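7/24/23

Training at Wirkdale again tonight. I write this with one leg on the chair, because the left knee is thick and I want it higher than my heart, as the physio sheet says. I came home late, ate cold rice from the pot and did not even take off my socks.

The coach put me at right-back for the second half of the practice match. All my life I was a midfielder. In the middle you have people around you and you can turn where you like, but at the side there is the line, and the line does not help you. For the first minutes I stood too high and the winger went behind me two times. After the second time our goalkeeper shouted something I did not understand, and I think it is better so.

Then it became calmer. I began to look over my shoulder before the ball came and not after. I stayed close to the centre-back, I showed the winger the outside, and one time I took the ball from him clean and played it up the line to the striker. He lost it, but the pass was good. The coach clapped. He does not clap much.

We play against Grellard next. They beat us in April, 2-0, on their ground, where the grass is long near the corner flags and the ball stops dead. I remember that match mostly because I was on the bench in a wet jacket and got ten minutes at the end. I touched the ball maybe four times. I would like to play more this time, even at the back, even if I must run after young people.

The club letter came also. The registration fee goes up by $20, and there is a plan for new lights on the second pitch. We must raise $3,000 for our share. I will do the sausage stall again. Last year I burned the onions, but they sold.

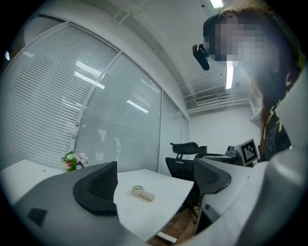 Things to remember

The boots. The Privotik ones are finished, the sole is opening on the right foot and I have glued it already. I tried a pair of Teixeira in the shop, a half size bigger than my usual, and they felt soft in the heel. I did not buy them. I want to try them again with the thick socks, in the evening, when my feet are bigger.

The throw-in. I lift my back foot. The referee in the practice match gave it against me, and he was right. I must do it against the garage wall, slowly, until my foot learns to stay on the ground.

The words. I wrote new ones in the small notebook - "tuck in", "hold the line", "man on". I knew "man on" before, but on the field it arrives too fast and my head still translates it. By the time I have it in my own language, the man is already on.

The knee. Ice for 20 minutes, then the stretches with the towel. If it is still thick the day after tomorrow I will tell the coach, even if he puts somebody else at right-back.

It is raining now and I have left my training bag on the balcony. I will go and get it, and then bed.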